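Search tips Enter keyword Go

Workshop Tips: When a Small Robot Arm Drops or Drags Its Parts

October 7, 2019
By Vilho Savolainen

We use cookies to remember your settings. Accept / Manage

A bench arm that worked last month and now knocks parts over usually has a small fault. Mine started in February. It would come down on a block, push it sideways and then lift with nothing in the grip. I lost two evenings to the software before finding that the board under the blocks had shifted.

Stop the arm first. Use the stop button and then switch off at the wall. The pause command on most hobby controllers leaves the motors powered, and Pirjo Mäkelä got a bruised knuckle from a paused arm that finished its move while she was picking up a dropped piece. Take off rings and loose sleeves before you reach in.

With the power off, check the work surface. A wooden board laid on pegboard will creep a little each time the arm bumps it. Push it back to its marks. If you never made marks, make them now with a pencil on masking tape along two edges. Two short pegs against the front edge hold better than tape, and clamps hold better than pegs if you have room for them.

Next check the height. Lay a steel rule across the board in both directions and look for light under it. Joined boards can cup at the seam when the heating comes on. Mine had lifted enough that the tip touched down early on one side and was fine on the other. Shim the low side with card. Don't plane the board unless you want to do every height over again.
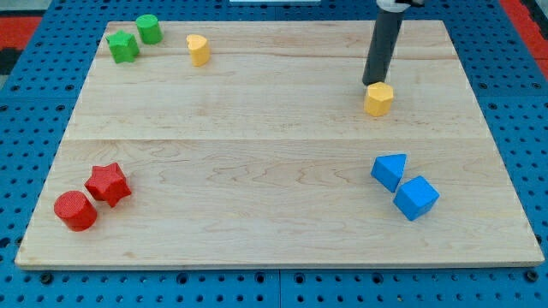

Colored blocks on the wooden board, with the gripper down at the yellow hexagonal one.

Run the test slowly with a few plain shapes. Cylinders and cubes are forgiving. Stars and hearts are not, and a grip that is slightly off center will turn them. Leave space between pieces while you are fault finding. Once the single pieces lift cleanly, move them closer together.

If the arm still misses, look at the collar where the gripper mounts. Try to turn the gripper by hand with the power off. Any play at all will show up at the tip. Tighten the screws a little at a time, going back and forth across the collar. Sorin Shehu tightened one side all the way first and cracked his. The replacement from Talukder took 3 weeks.

Then home the arm and write down the numbers. My controller read 1271 at the home position when it should have read 1024, which meant it had skipped steps during one of the bumps. Homing it twice brought it back. If yours drifts again by the next day, look for a loose belt or a cable that pulls when the arm is stretched out.

Keep the speed low for the first full session after a repair. I set mine to 800 and left it there for the week.

Get new workshop tips by email. Enter your address Subscribe
No thanks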